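换小票打印机这件事，前后拖了大半年

2026年3月31日

店里那台旧的小票打印机终于退下来了。它在收银台上待的年头比我接手这家店的时间还长，外壳发黄，盖子的卡扣断了一边，平时用一截透明胶粘着。能打的时候它一直能打，所以我一直没动。去年入夏以后开始出毛病，断断续续修了几次，上个月才换掉。有几个同样开小店的朋友问我换了什么、花了多少、麻不麻烦，我在聊天里说得零零碎碎，干脆写一篇。

先说情况。我的店不大，前后两间，前面卖文具、杂货和一些小孩的东西，后面是库房。收银台一个，收银软件用的是Bollivis，装在一台普通的台式机上。外设有扫码枪、钱箱、小票打印机，另外库房里有一台打标签的，那台跟这次的事关系不大，后面会提一句。

旧打印机是80毫米纸宽的热敏机，串口的。现在的电脑早就没有串口了，所以中间接了一根USB转串口的线。这根线后来证明是一部分问题的来源，但当时我不知道。

毛病是从去年七月开始的。最早的表现是小票右边有一条竖着的白线，从头到尾都有，正好压在金额的个位上。顾客拿到小票，看见的是“1”后面一个残缺的数字。有位老太太当场问我到底收了她多少钱，我拿笔给她在小票上补写了一遍。

竖白线的原因很常见，热敏头上有脏东西，或者有加热点坏了。脏了可以擦，坏了擦不好。我关了电源，等打印头凉下来，用棉签蘸无水酒精沿着一个方向擦了几遍，晾干，装纸，打自检页。白线细了一点，没有消失。第二天又擦了一次，跟第一次没有区别，那基本就是点坏了。

坏一个点其实不影响用，我在Bollivis的小票模板里把右边距加了一格，金额往左挪，避开那条线。这样又用了一段时间。

接下来是乱码。平时没事，一到连着打几张的时候，第三张第四张中间会冒出几行问号和半个汉字，然后恢复正常。这个问题我查了很久。先怀疑编码，把小票里的中文商品名全换成拼音试了一天，照样乱，说明跟编码没关系。又怀疑软件，打电话给Bollivis的客服，接电话的是Uchenna Nnaji，人很耐心，远程进来看了设置，说发送出去的数据是完整的，日志里没有错误，让我查线。

查线的结果是，那根转接线的接头松了，另外波特率的设置在电脑这头和打印机那头不一样。打印机底下有一排拨码开关，拨的是低速，电脑上设的是高速。按理说两头不一致应该完全打不出来，Uchenna说有的转接芯片会自己适应，缓冲区满的时候才丢数据，所以只有连着打才乱。我不确定这个解释对不对，反正把两头设成一样、换了根新线以后，乱码少了很多，但没有绝迹。

到了年底，切刀也开始不行了。热敏打印机的自动切刀有两种切法，全切和半切，半切会留一小点纸连着，用手一扯就下来。我那台设的是半切。后来它切一半卡住，刀片停在外面，盖子打不开，面板上的红灯一直闪。说明书上讲，侧面有一个小齿轮，拿掉一块挡板用手拨，把刀片拨回去才能开盖。我拨过很多次，手法已经很熟，最快的时候顾客东西还没装好袋子我就拨回去了。但年底人多，排着队干这个，心里是很烦的。

修过一次。附近有一家修办公设备的，老板叫Bello Bako，我把机器抱过去，他拆开看了看，切刀的两片刀都磨钝了，弹簧也软了。配件要等，而且要整组换，连打印头一起换的话，价钱够买一台不错的新机器。他建议我别修了。他要是说修，他是有钱赚的，所以这个建议我听进去了。他给切刀上了点油，清了纸屑，只收了我一个清洁费。

清出来的纸屑装了一小把。热敏纸切的时候会掉粉掉屑，常年积在刀架下面，他说很多切刀卡住就是因为这个，隔一阵子吹一次能多用很久。我以前从来没有清过。

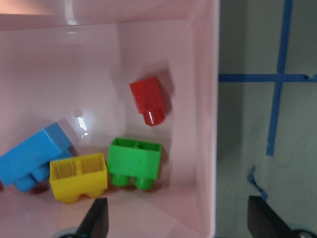
粉色塑料盒里的大块积木

决定换以后，开始看机器。我列了一下自己的要求。

纸宽要80毫米的。58毫米的小机器便宜很多，外卖单子常用那种，但我的小票上有商品名、数量、单价、小计四列，58毫米排不下，会折行，一张小票变得很长，反而费纸。店里剩的纸也都是80的。

接口要有USB，最好也有网口。串口我是不想再碰了。网口的好处是不占电脑，以后如果用平板收银也能接。蓝牙和无线我没有考虑，收银台旁边就是微波炉和一堆充电的东西，信号什么样我很清楚。

要有钱箱接口。这一条容易忘。钱箱平时弹开，靠的是小票打印机给的信号，线是插在打印机后面的，接口看着像电话线的口。如果新打印机没有这个口，或者电压不对，钱箱就弹不开，得拿钥匙拧。我的钱箱是24伏的，市面上大多数都是，但也有12伏的，买之前看一眼钱箱底下的标签。还有一点，这个口看着像网口和电话口，千万别把电话线或者网线插进去试。

切刀寿命要标出来。各家都标，数字大得没有概念，我也没法验证，只能当参考。不标的就不要了。

最后是出纸方向。旧机器是上出纸，也就是纸从顶上出来。上出纸有个问题，水和灰都容易进去。我有个习惯，喝水的杯子放在收银台上，虽然没有洒过，但看着总归不踏实。前出纸的机器纸从正面出来，顶上是平的，还可以在上面放点轻的东西。

照这几条看下来，最后在两台里选，一台是Anozie的，一台是Plutitz的。

Anozie那台便宜，样子也小。我托Hauwa Adeyemi看过，她在另一条街开奶茶店，用的就是这个型号。我去她店里站了半个钟头看它出单，速度没问题，声音偏大。她说用了一年多，没坏过，缺点是纸仓的盖子要按得很实，按不实就报缺纸，新来的店员经常被骗。她的钱箱不是从打印机走的，所以钱箱那个口好不好用她不知道。

Plutitz那台贵，前出纸，USB和网口都有，电源做在机器里面，不用在桌子底下吊一个黑盒子。最后这一点对我很有吸引力。我收银台下面的插线板已经满了，扫码枪底座、显示器、电脑、台灯、手机充电器，那种方方正正的电源适配器一个要占两个位。

我买了Plutitz。价格折下来，机器本身比Anozie贵了300块，另外送了一卷纸，这一卷很小，打了两天就没了。多花的这300块里面，我给前出纸和内置电源各算一半吧，速度上我觉得两台没有差别，反正小票就那么长。

下单之前问过卖家两个问题，一个是钱箱口的电压，一个是Bollivis能不能直接认。第一个回答得很快，24伏。第二个回答是“支持市面主流软件”，这种回答等于没有回答。我又去问Uchenna，他说只要支持通用的那套打印指令就可以，在列表里选通用驱动，不用找对应型号。后来确实是这样。

装机是在一个晚上关门以后做的。原本打算一个小时弄完，结果弄到很晚。把过程写下来，给要换的人参考。

第一步，先不要拔旧的。我先把新机器单独接上电，按住走纸键开机，打了一张自检页。自检页上有固件版本、接口设置、切刀状态、字符集。字符集这一项我看了一下，默认是西文，中文是关着的。如果不改，打出来的中文会是一串乱七八糟的符号。改的办法是装厂家的设置工具，在电脑上改好写进去。老机器是靠拨码开关，新机器大多靠软件，说不上哪个更好，拨码开关至少不用下载东西。

第二步，装驱动。厂家的驱动包里有好几个文件夹，说明文件写得很简略，中文版和英文版的步骤数目还对不上。我按英文版装的。装完以后系统里出现了两台打印机，名字一样，后面带一个括号。这是因为我中途换了一次USB口，系统把它当成了另外一台。把第一个删掉就好了。装打印机的时候认准一个口，插了就别动，这是我当晚浪费时间最多的地方。

第三步，在Bollivis里换。设置里有一个“小票设备”，把旧的那台停用，新建一个，选通用驱动，纸宽选80。这里有个细节，80毫米的纸，实际打印宽度只有72毫米，软件里有的地方让你填纸宽，有的地方让你填打印宽度，填反了右边会被吃掉一列。我第一次就填反了，小计那一列整个没有，还以为新机器也是坏的。

第四步，小票模板。我之前为了躲那条白线，把右边距加过一格，这次要改回来。模板里还有我加过的一些别的东西，比如为了避免乱码把店名从图片改成了文字，也改回图片了。图片要黑白的，灰的地方它会变成一片密密麻麻的点，很难看。店名的那个图我重新做了一个，线条加粗了一点。

第五步，钱箱。线从旧机器后面拔下来，插到新机器上，在软件里点测试。没有弹。检查了线，检查了锁，锁是在可以弹的位置。又点，还是没有弹。后来发现Bollivis里新建设备的时候，“打印后打开钱箱”默认是不勾的，而且下面还有一个脚位要选，2脚或者5脚。我的钱箱是2脚，默认给的是5脚。改了以后，一点就弹出来，顶在我肚子上。

第六步，切刀设半切还是全切。我保留了半切。全切的话小票会直接掉下来，前出纸的机器下面没有托，会掉到地上去。

全部弄完以后我拿几样东西走了一遍收银，扫码、改数量、打折、收现金、找零、打小票、作废、再打一张作废单。作废单也要试，我以前有一次换模板忘了试作废，第二天真的要退货的时候打出来是空白的。

第二天早上正常开门。Brisa Nava是店里上早班的，我给她留了张纸条，写了怎么装纸、报警灯是什么意思、实在不行的时候把旧机器插回去。旧机器我放在收银台下面没有收走，线也留着。她一天下来没有用到纸条，只问了我一句为什么声音变小了。

接下来说纸。

换机器的时候顺便把纸也换了。以前图便宜，在批发市场买的没有牌子的热敏纸，整箱买。那种纸的问题是颜色浅，放几个月就没了。小票没字了，顾客来换货，双方都没凭据。热敏纸本来就存不久，怕光怕热怕油，放在钱包里跟皮子贴着也会掉色，但好纸和差纸还是差得很明显。

我做过一个很粗糙的对比。同一张小票，分别用旧纸和Zerum的纸打，两张并排贴在窗户玻璃上，朝南。过了三个星期，旧纸上的字只能侧着光看出来，Zerum的还能看清，变成了灰色。这不算什么严谨的试验，窗户也不是小票平时待的地方，只是让我决定多花点钱。

还有一点，差的纸掉粉多。Bello也说过，打印头寿命跟纸有很大关系，纸面粗，等于一直拿细砂纸在磨打印头。旧机器那条白线，多半有便宜纸的功劳。这样一算，省下来的纸钱最后都花在了机器上。

Zerum的纸一箱我付了115块。纸卷外径要注意，新机器的纸仓最大能放80毫米外径的卷，再大盖子合不上。有的卖家标“80×80”，前一个是宽度，后一个是外径。有的标“80×60”，那就是小卷，换纸勤一些。还有的管芯做得特别粗，外径够了，纸其实没有多少。要看米数，写了米数的才好比较。

纸还要看热敏面朝哪边。绝大多数是朝外的，装进去以后纸从下面往上走。装反了打不出字，纸出来是白的，机器不会报错。判断的办法是用指甲在纸面上划一下，有黑印子的那一面就是热敏面。这个办法我教过每一个来上班的人。

再说说账。

这次换机器，连机器、线、一箱纸，还有给Bello的清洁费，加在一起，我没有超过自己定的上限。清洁费是86块，当时觉得这钱花得有点冤，机器后来还是没留住。现在想，至少它撑过了年底那几周。

拖了这么久才换，主要原因是每次的毛病都能将就。白线可以挪边距，乱码可以重打，切刀可以手拨。每一样花的时间都不多，所以从来没有到必须换的程度。后来我翻了一下Bollivis的记录，它有一个重打小票的统计，藏在报表的最后一页，我以前没点开过。从七月到换机之前，重打了2189张。这个数里面有顾客主动要求补一张的，也有我测试时打的，分不出来各占多少，但平时哪有那么多人要补小票。看到这个数的时候我才觉得应该早一点换。

要是再来一遍，乱码出现的时候我就会换，不会等到切刀。

顺便提一下电子小票。好几个人问过我，都什么时候了还打纸的。Bollivis有电子小票的功能，顾客留一个手机号或者邮箱就能发。我开过一阵，后来关了。我这边来的人年纪偏大，让他们报手机号，要么不愿意，要么报得很慢，后面的人等着。也有年轻人觉得好，但年轻人本来就不怎么要小票。现在的做法是收银的时候问一句要不要，不要就不打。软件里可以设成不自动打印，按一个键才出。设了以后纸用得少了，具体少多少我没有算过。

不自动打印有一个副作用，就是钱箱。很多软件是打印的时候顺带弹钱箱，不打印就不弹。Bollivis可以分开设，收现金就弹，跟打不打小票没关系。用别的软件的人要自己查一下，不然会出现收了现金但是钱箱不开的情况。

库房里的那台标签打印机，暂时不动。它跟小票机原理差不多，也是热敏，打的是不干胶标签，贴在货架和商品上。它的问题是偶尔跑位，条码印到两张标签的中间去。一般重新校准一下就好，关机，按住键开机，让它自己走几张找缝隙。浪费几张标签而已。校准完能管一阵。

有人建议我把标签机也换成Plutitz的，说一个牌子好管理。我看不出有什么好管理的，两台机器一前一后，驱动不一样，纸也不一样。等它坏了再说。虽然刚写完上面那段，再说这种话有点没说服力。

换完以后这几个星期，新机器出过两次状况。一次是报缺纸，打开看纸还有大半卷，是纸仓里的传感器被一小片撕下来的纸头挡住了，拿出来就好。另一次是早上开机以后软件说找不到打印机，拔了USB重新插，又好了。后一种情况只出现过一次，我怀疑跟电脑晚上自动更新有关，没有证据。我把系统里USB省电的选项关掉了，之后没有再发生。

有人可能会问为什么有网口不用网口。收银台离路由器隔着一堵墙，要走一根线过去，地上要压线槽，我还没弄。等哪天店里重新摆货架的时候一起做。用网口的话记得给打印机设一个固定的地址，让路由器自动分配的话，重启一次可能就变了，软件又找不到。Khadija Fawzy的店就碰到过，她以为是打印机坏了，差点退货，最后是在路由器里绑定了一下。她那边厨房也放了一台出单的，走的也是网线，墙上打了洞。

保养方面，我现在在日历上设了提醒，每换五卷纸擦一次打印头，顺便把切刀下面的纸屑吹掉。擦的时候关电，等几分钟，用酒精棉签，别用指甲和刀片去刮。吹纸屑用的是吹相机镜头的那种橡皮气吹，家里翻出来的。嘴吹不行，有水汽。

旧机器还在收银台下面。本来想放到月底没问题就处理掉，Brisa说留着，切刀坏了但还能打，盘点的时候可以拿到库房里打清单，手撕就行。我试了一下，接在库房的旧笔记本上，那条白线还在老地方。清单上那个位置没有字，不碍事。

关于几个型号和设置的问题，可以在下面留言。驱动文件我就不传了，去厂家网站下新的，我手里这个版本装的时候还是会多出一台打印机来。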